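Re: [organ-list] stop list for the Mendulthorpe chapel

Chukwuemeka Adeleke wrote:
> Has anybody here played the little two-manual at Mendulthorpe?
> I'm down to give a recital in June and all I've got is a stop
> list with half the names rubbed out. Is the pedal any use?

Hi Chukwuemeka, and lucky you! I played there two summers ago and loved it, though the pedal is thin (one soft 16 foot and a coupler, and the coupler clatters). I ended up doing the Þórarinsdóttir chorale set with the left hand down an octave for most of the second piece, and it sounded fine from the back.

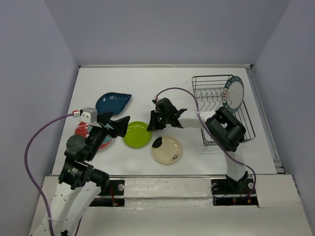 The swell reeds go sharp once the room warms up, so get your practice in before 4 in the afternoon if they'll let you have the key. The hall seats 100 and I had nearly all of them filled, coats and all, and by the encore the oboe was unbearable! I'd leave it out of anything slow.

Bring your own bench blocks too, the bench is very low. And if you're still thinking of the Jostus toccata, the top two notes on the great were silent when I was there. Do write back and tell me if they've been fixed.

Best,
Nosura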